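Boxing up phones – the small black boxes

I've been putting old phones back into boxes for longer than I'd like to admit, and people keep asking me what sort of boxes I like, so I finally made a page for it. It's mostly pictures with me chattering in between. The phones come to me through Codov, the repair shop two doors down from the bakery, and once they're cleaned and charged they need something decent to travel in. A phone rattling around in a padded envelope makes me sad!

The box I've settled on is small, flat and black, with a white inside and a clear window on the top piece. I love the window. You can tell at a glance whether there's a phone in it, and if you've ever had a shelf full of closed boxes and no idea which ones were done (guilty) you'll know why I care. I bought 329 of them in one go from a seller called Pruten, and my hallway has only just recovered.

Phones go in face up, always. I like to see a bit of screen when I'm packing, and a phone that's still awake is easier to tell apart from its neighbor.
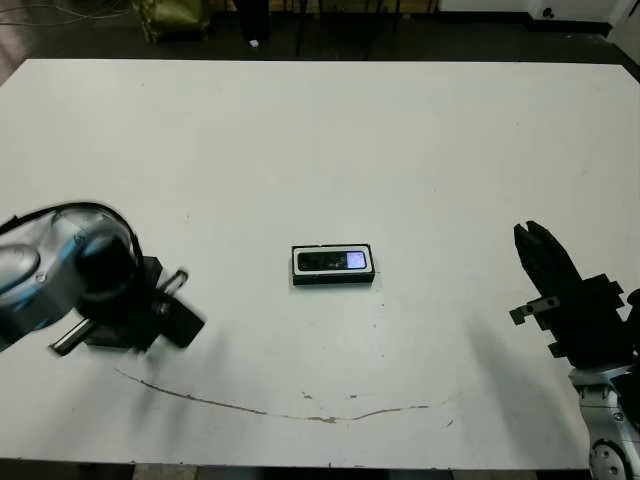

Before the black boxes I tried the brown fold-up ones from Cistow, and they were fine, really, for the price. They came flat and you had to fold in four little tabs, and by the end of an evening my thumbs were complaining. The brown dust got everywhere too. I still have a stack of them and use them for chargers – they're good for chargers.

The black ones have their own problem: fingerprints. Glossy phone, clear window, and there's me with a cup of tea and a cookie. I keep a microfiber cloth in my apron pocket and give the window a wipe on the way to the shelf. The cheap cloths from the dollar store work just as well as the fancy ones, but wash them first or they leave fluff.

Closed up, the box is a nice plain thing. The window picks up the light in one bright stripe if there's a lamp overhead, and that stripe is handy for spotting scratches. If the stripe wobbles, there's a dent in the plastic and I put that one aside for something that's staying home.

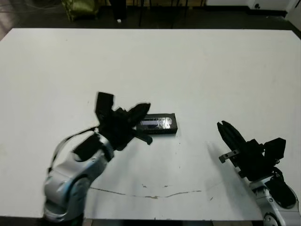
I get asked about table space a lot. You need more than you think! The box itself takes up hardly any room, but you want a place for the top, a place for the bottom, a place for the phone, and a clear strip between them so you're not knocking one thing with your elbow while you reach for the next. White tables are my favorite for black boxes. They show every smudge and every speck, sure, but you won't lose a black phone on a white table, and I have lost a black phone on a dark green tablecloth for most of an afternoon.

With the two pieces apart you get to see how simple the whole thing is. The bottom is a little tray, thick black around the rim and bright white in the middle. The top goes off to one side and waits its turn.

I don't put foam in. I tried a thin sheet once, cut to size, and the top sat proud by just enough to annoy me. A square of tissue paper under the phone does the job for local deliveries, and anything going farther gets an outer carton anyway.
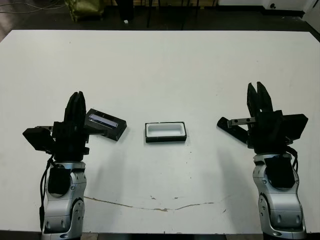

Page last changed: December

My running total for the year is 107 phones boxed, and I have 194 boxes still sitting flat on the shelf, plus a handful that went to friends for watches and hearing aid batteries and, in one case, a very well-protected harmonica. The rest of the shelf is Saithong tape, the paper kind that tears by hand. It sticks to cardboard beautifully and peels off plastic without leaving gunk, so I put one short strip on each end and leave the window alone.

Putting the top on is the part I enjoy most. Bring it in at a slant, get one corner where you want it, then let the rest follow. If you come straight down with it the air gets trapped and the thing floats for a second, and then you push, and then the phone shifts. Slow and slanted, that's my whole technique.

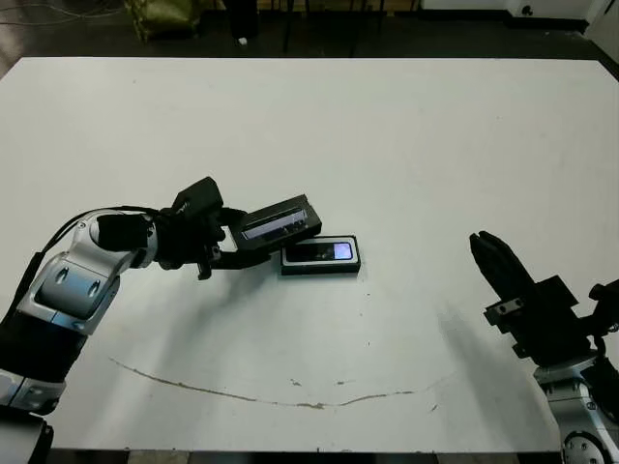
The windowed piece at a tilt above the table, with the phone glowing at its right end.

I'm hoping to add a few more pictures when the next batch comes in from Codov. I also want to try the same box in white, if Pruten ever gets them back in stock, though I'd probably need a darker table!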